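The Board That Won't Quit

Samira Masri has sold kitchen goods in Trilville for 14 years, and she doesn't believe in the forever cutting board. Neither do I. Khoury wants $167 for its top model and promises it will outlive the buyer. Mine split in January.

The pitch is always the same: good wood, a little oil, a lifetime of dinners. I asked Khoury how it tests that claim and got a brochure.
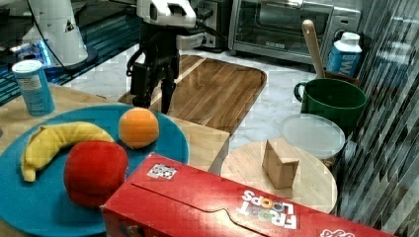 Price tells a shopper very little. Masri keeps a $34 Dillen board behind the register and has cut her lunch on it for years. Rounded corners and grain running the long way, like the slab on the marble counter, turn up at every price, so I wouldn't pay extra for either one.

What about the oil? Moston sells a small bottle for $13. Masri stocks it and uses plain mineral oil at home. "People like a nice label," she says. She still sells out before the holidays.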